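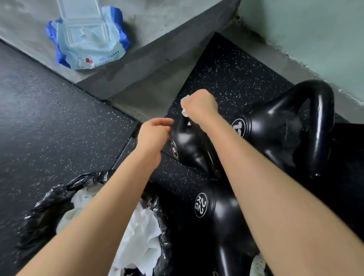

Wiping down the handle of the 8.

Brodeck Home Training Log

Welcome, and thanks for stopping by! Brodeck is a small collection of kettlebell workout entries, kept by hand at home and typed up in the evenings. It started as a paper notebook, then a messy spreadsheet, and now it lives here as one tidy file that anyone is free to use.

What's in the file
There are 598 rows, one for each finished session. The notebook had 600, but 2 pages got soaked and I couldn't read my own writing – I left them out instead of guessing.

Columns
date: month/day/year
lift: swing, press, squat, row or carry
bell: the number on the kettlebell
sets, reps: whole numbers
effort: how hard it felt, from 1 to 20
notes: free text, often grumpy in January

Things to know
Effort scores are one person's opinion, and they drift a bit over time (I got tougher on myself after the first winter). Blank reps mean I lost count. Warmups were never written down, so please don't read the totals as everything done that day.

Older entries used the Tarar column names. The script in the tools folder changes them over for you.

License
Free to share and change, with a mention of Brodeck.

Last updated 6/1/24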